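Stedum Training Desktop - Equipment Page

The Stedum is a full-size desktop computer maintained by the Besus Technical Library for coursework in hardware assembly and repair. It is available to enrolled students, apprentices and teaching staff, and may be booked for use in the bench room or borrowed for delivery to an approved classroom. The unit is intended to be opened. Learners are expected to remove and refit its parts under supervision, and the equipment is serviced with that use in mind.

## Chassis and interior

The side panel is held by thumbscrews and lifts away without tools. Once it is removed, the power supply, motherboard and cabling can be reached from one side of the bench. Cables are kept at their original length and are not tied back, so that learners become familiar with the crowding found in an ordinary office machine. Panels and fasteners should be placed in the magnetic tray supplied with the unit.

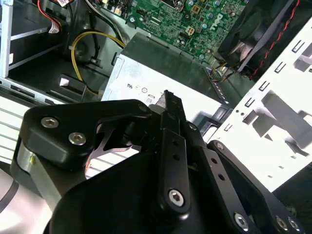

The power supply is a separate metal-cased unit with its regulatory markings printed on the casing. Learners in the introductory module are asked to locate these markings and record them before any part is disconnected. The casing of the power supply must not be opened under any circumstances. Capacitors inside may hold a charge long after the mains lead has been unplugged, and a faulty unit is to be returned to the service counter intact.

## Supplied with each loan

- Desktop computer with side panel and fasteners
- Mains lead
- Yan driver set and magnetic parts tray
- Grarkar anti-static mat with wrist strap
- Printed service booklet, colour edition

Monitors, keyboards and mice are booked separately.

## Loan conditions

**Loan period:** 35 days, renewable once
**Refundable deposit:** $800
**Units per booking:** 2 maximum
**Catalogue number:** 1152

Borrowers must hold a current bench safety card. Bookings for a class are made in the name of the instructor, who remains responsible for the equipment until it has been checked in. Each unit is inspected on return - any missing fasteners or damaged connectors are noted on the loan record and charged against the deposit.

Modifications to the chassis are not permitted. Replacement parts may be fitted only with the written authorization of the equipment office, and the original parts must accompany the unit when it is returned.

## Enquiries

Bookings and renewals: Deolinda Correia, Equipment Office
Bench safety cards: Adelino Valente, Workshop Programs
Faults and repairs: Uzma Pirzada, Service Counter

Page last revised May 26, 2020. Borrowers holding an earlier copy of the loan conditions should request a replacement from the Equipment Office.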